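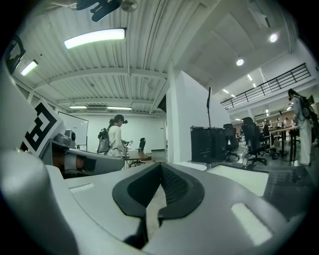

Our lease at Clodside was up at the end of August, and I spent a good part of that summer working out what furniture the new floor needed. The place is open plan with a high ceiling, and I had never had to fill a room like that. I kept the first round simple: tables with wooden tops, black office chairs with tall mesh backs, and a big whiteboard on the left wall with a table in front of it. I wanted the whiteboard there so people could stand at that table and write without walking across the room.

The tables came from Indberg and cost 170 each. I looked at the Sowa ones too, and they were heavier and had drawers, but I have worked at desks with drawers for years and all I ever kept in them was old cables and soy sauce packets. The whole first order came to 1,157 with delivery. Delivery was slow. We worked off folding tables for 2 weeks and my back still remembers it.

Chairs were harder. I sat in a lot of them. The ones with thick padding felt good in the store and too warm after an hour, so I went with mesh. The armrests on mine squeak. I have tightened them twice and they still squeak.

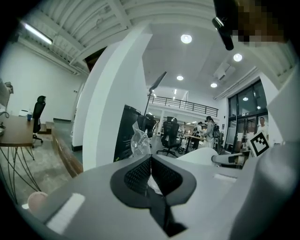

Table by the white wall, with the blue cup on it.

I like the thin wire legs more than I expected to. You can get a broom between them, and the concrete floor needs sweeping more than carpet did. The low platform with the wooden edge took some getting used to. I caught my foot on it my first week and now I go around.

Lighting I left alone. There are round recessed lights and a tube light up near the beams, and in the late afternoon I find that plenty. I did buy a Gurkska desk lamp for 92 and took it home in the end.

Still on my list are a coat rack and somewhere to put boxes. If I find a decent rack I'll post the measurements.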